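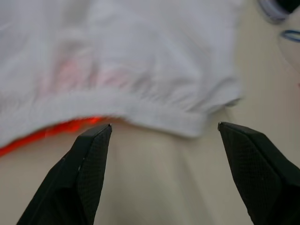
Home > Reviews > Workshop > Kits
Last updated Sat 3 February

Oston two-arm kit: our long review

I've had the Oston kit from Benkirane since October, and I still look forward to switching it on. You get two arms, a pair of fingers for each one, a wrist camera and a thick bundle of cable. It costs $2,492, so it isn't an impulse buy, but I've paid more for gear I liked a lot less!

Let me start with the fingers, because they're the best part. The pads have a fine crosshatch on them, and the tips are narrow enough to get under a hem. Thin cotton is the hard test for any gripper -- it slides, it bunches, it folds over on itself -- and on our bench in Clesthorpe the Oston picked up a single layer on most tries. 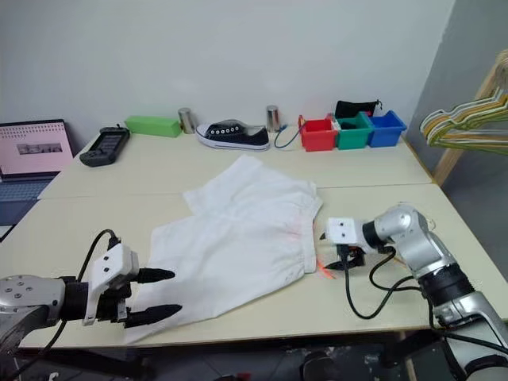
Shorts are my favorite thing to run. Elastic waistbands never lie quite flat, so the two arms have to work together, one holding a leg while the other goes for the waist. Over 170 attempts I got a fold I'd put in a drawer nearly every other time (my own standards are low, but still). Setup took me six evenings, mostly spent on calibration.

Gripes? The cables. They loop over the table and catch on things, and the clips supplied are too small for them. The manual also skips straight past camera focus, and I had to write to Habibur Uddin at Grirkside, who sold me the kit, to get it sorted. He answered the same day with a proper set of notes.

I'm trying towels next, and I'll add the results to this page.

9 comments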